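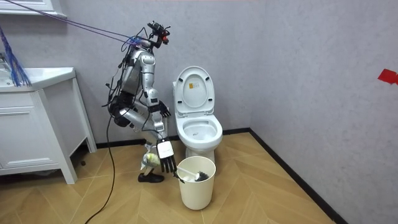
A reader going by Skodness asks whether the brush should go in before or after the cleaner. After. Dry scrubbing moves the ring around and does little else.

The steps below suit a one-piece toilet in a small bathroom, where there is little floor to work on.

1. Raise the lid and seat together. Flush once to wet the bowl.

2. Apply cleaner under the rim, working all the way around. We use Sikano gel, but any bowl cleaner will do. Leave it for 900 seconds — longer if the package says so.

3. Stand a bin or bucket in front of the bowl, close to the base.
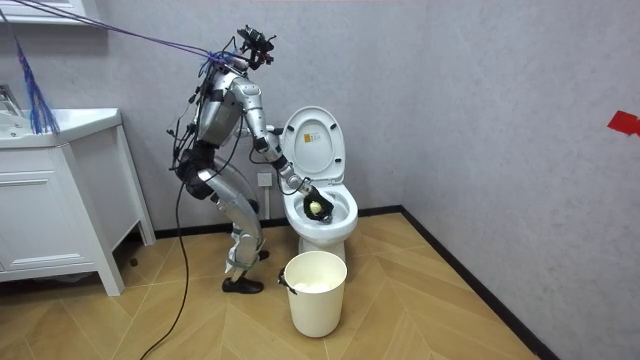
Keep it within reach of the working hand, so that nothing wet has to travel across the floor.

4. Scrub under the rim first, then the sides, then the drain opening. Use short strokes and keep the bristles below the rim to limit splashing.

5. Flush with the brush head held in the stream. Let it drip over the bowl before moving it.

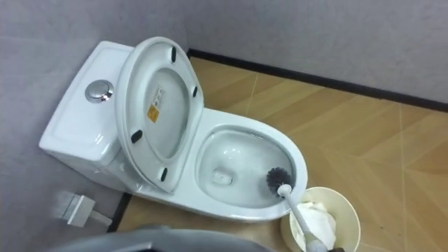
Wipe the outside last, from the tank top down to the pedestal. Use a damp cloth with mild soap. Small parts collect grime and need a separate pass: the round flush button on the tank, the black bumpers on the underside of the lid and seat, and the hinges. Wipe around the warning label — do not soak it. Finish with the floor at the base, following the grout lines.

Related guides
Removing scale from a Pruitt shower head
Cleaning grout in wood-look tile
Flandisitz toilet seat hinges: how to tighten them

This site uses cookies. By continuing, you accept our cookie policy.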